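Onovow Grasp Planner: Frequently Asked Questions

Questions we get most from labs and integrators running Onovow on two-gripper tabletop setups. Covers release 3 unless an answer says otherwise.
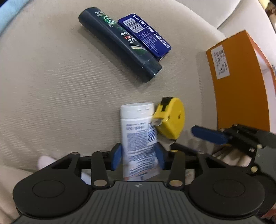

General

What does Onovow do?

Onovow takes a camera view from the wrist, works out which objects in it can be picked up, and returns ranked grasps with a closing width and an approach direction for each. It does not move anything by itself. You send the chosen grasp to your own motion controller, or to Holis if you use our bundled one.

What is the difference between Onovow, Holis and Merrick?

Onovow is perception and grasp planning. Holis is the motion layer: joint limits, collision checks, timing. Merrick is the logging and replay tool. They are installed together but each one can be run on its own. A lot of sites run only Onovow and Merrick and keep the controller they already had.

Is Ninen still supported?

Ninen was the name of the old annotation tool. Its functions moved into Merrick and it receives no further updates. Projects saved in Ninen open in Merrick through File, Import, Legacy Project. Masks and labels carry over. Custom keyboard shortcuts do not.

Do I need to train a model before I can use it?

No. The default model handles household and retail packaging without any training: tubes, cartons, flat cases, small hand tools. If your items are unusual (wet produce, cable looms, bagged powders) plan on fine-tuning.

Perception

Does the surface under the objects have to be flat and plain?

No. Earlier releases fitted a single plane to the work surface and treated everything above it as an object. Release 3 fits a curved patch instead, so upholstery, cushions and bedding are usable. Ribbed or corded fabric used to produce false edges at low angles. If you still see them, raise surface.smoothing one step at a time and check the mask view after each change. Going too high will swallow thin items lying flat.

Why are two touching objects returned as one?

The segmenter splits on depth first and colour second. A flat case leaning against a tube at nearly the same angle gives it very little depth change to work with. Turn on split.by_print, which uses changes in printed artwork as a third cue. It works well on packaging with strong graphics and poorly on plain items.

The tape measure touching my tube is being ignored. Why?

Check the overlap threshold. Any object that partly hides another is kept as an obstacle, but it is only listed as graspable if enough of its outline is free. It will still show up in the obstacle layer in Merrick. If it is missing from both layers, send us the log.

Can Onovow read the text and barcodes on packaging?

It can use them for identification if the read module is switched on. It handles Latin and Chinese characters. Sideways and upside-down print is rotated before reading. Blurred print is skipped, and the object is then matched on shape and colour alone. Reading is off by default and adds processing time to every view.

If your catalogue has two products in the same shape and colour, we recommend leaving it on.

Does it see the gripper as an object?

It shouldn't. The gripper mask is built during calibration and subtracted from each view. If you change fingertip pads, even for the same part in another colour, run the mask step again. Our test rigs use blue pads because they separate easily from most packaging, but any matte colour that isn't common in your item set will do.

What about a second gripper coming into view?

Load the mask for both tools. With only one loaded, the other tool's pad is often reported as a small elongated object, and the planner may try to pick it up. With both loaded, the second tool is passed to the collision layer as a moving obstacle and its position is updated every cycle.

Planning and control

How does the planner decide where to close on a tube?

It looks for two roughly parallel sides with clearance for both pads, then prefers the part of the body closer to the centre of mass. For squeeze tubes there is also a penalty on the flip cap and on the crimped end. You can change those weights in the item profile. If you want the tube presented cap-first for a later step, set present.end to cap and the planner will favour grasps nearer the crimp.

How much force does it use on soft packaging?

Onovow gives a width, not a force. Force is set in Holis. Start with the soft preset for tubes and cartons and the firm preset for tools. Do not use the firm preset on a filled tube.

Why does the arm hesitate before closing?

Usually the controller is waiting for a fresh view. Look at the grasp_age column in Merrick. If it regularly goes over 111 milliseconds, the camera stream is late, and the usual cause is a shared USB hub. Move the camera to its own port before changing anything in software.

Can it take a grasp on a box that is standing up?

Yes, if one of its dimensions fits the opening of your gripper. Very close to the camera, a tall carton is bent by perspective, and its width tends to be overestimated. Enable lens.wide in the camera profile. If the box is still rejected, back the wrist off a little and request a new view.

Can both grippers work in the same small area?

Yes. Set the pair to alternate or shared. In alternate mode one tool holds position while the other moves. In shared mode both move and Holis enforces a minimum gap between them. Shared mode needs a joint calibration done in the last 14 days. After that it drops back to alternate and logs a warning.

Data and logging

What does Merrick record?

Wrist views, masks, ranked grasps, the grasp chosen, the commanded width, the measured width and any operator override. It does not record audio. Views from hand-held gripper tools use the same format as views from a mounted arm, so both can go into one project.

Can I train on hand-held recordings and deploy on an arm?

Yes, and this is how most of our fine-tuned models are made. Keep the same pads and the same camera mounting angle on both. Differences in approach speed are corrected on import. Differences in camera angle are not.

How varied should my recordings be?

Vary the layout more than the items. A small set of products placed leaning, overlapping, upright and on edge teaches the model more than a large set laid out in neat rows. Leave clutter at the margins. A model trained only on tidy layouts will do badly on untidy ones.

Where are logs stored, and for how long?

On your own machine, in the project folder. Nothing is uploaded unless you attach it to a support ticket. Attached logs are deleted 14 days after the ticket closes.

Troubleshooting

Error 97: no valid grasp pair.

The planner found objects but could not place both pads on any of them. The gripper opening in the tool profile may be wrong, or everything in view is blocked by a neighbour. Check the profile first. If it is correct, turn on nudge mode, which lets the tool push an object to free up a side.

Error 111: mask mismatch.

The gripper seen by the camera does not match the stored mask. Clean the lens, check that the alignment mark is visible, and repeat the mask step.

Mask view is correct but the grasp lands off to one side.

The hand-eye calibration has shifted. Re-run it. If it shifts again within a day, look for a loose camera bracket.

Licensing

How many machines does one licence cover?

One licence covers one workstation and up to two grippers. Merrick can be installed on any number of computers for viewing and labelling at no extra charge.

Is there an academic rate?

Yes. Apply from your university or college email address through the licence form. Student theses and course projects are covered. Contract work carried out by a university for a company is not.

How do I get a feature added?

Post it on the request board. Items are reviewed before each minor release. The next review is in October.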